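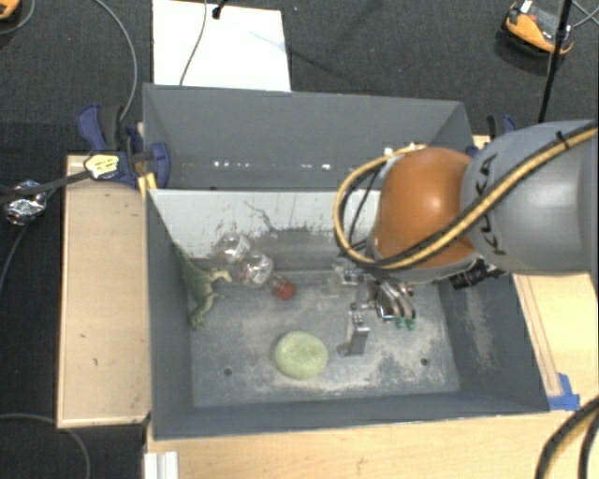
Questions I get a lot about the sourdough starter swap

What is the Lekitano swap, anyway?
It's me mailing little packets of dried sourdough starter to people who want one, and them mailing something back if they feel like it. I started it from my kitchen with one jar, and last June I sent out packet number 600 (I may have done a small dance!). You don't have to be an experienced baker. Plenty of folks write to me who've never baked a loaf in their lives.

Which starters do you have right now?
Two. Karnia is the older one, a white flour starter that's mild and pretty forgiving. Siriwan is rye, sharper, and she eats like a teenager. If you can't decide, ask for Karnia. I used to have a third called Clakus but I let it go moldy while I was visiting my sister, and I'm still a bit sad about it.

How do I wake up the dried flakes?
Tip the whole packet into a clean jar with a couple of spoonfuls of lukewarm water and let it soften for an hour or so. Then stir in enough flour to make a thick paste, cover it loosely, and leave it on the counter. Feed it once a day after that. Mine usually get bubbly by day three, but a cold kitchen can stretch that to a week.

Mine smells like nail polish remover. Did I kill it?
Nope, it's hungry. Feed it twice a day for a couple of days and it should go back to smelling like yogurt or beer. Pink or orange streaks, or anything fuzzy, are another story. Throw all of it out, scrub the jar, and write to me for a new packet.

How much does it cost?
Nothing inside the US, just send me a stamped envelope with your address on it. I can't mail abroad anymore, sorry! The customs forms wore me down.

Do I have to throw so much away at every feeding?
You really don't. I keep a tiny jar and only build it up the night before I bake. Whatever's left over goes into pancakes or crackers. My cracker dough is 200 grams of discard, a big glug of olive oil, salt, and enough flour to roll it out thin. Bake until the edges are brown, and watch them, they burn fast.

When will my packet come?
I do envelopes twice a month, in batches, usually after supper with the radio on. If it's been more than 17 days, drop me a line and I'll check my notebook. December is slow because everybody wants one for a present, so write early if you need it for the holidays.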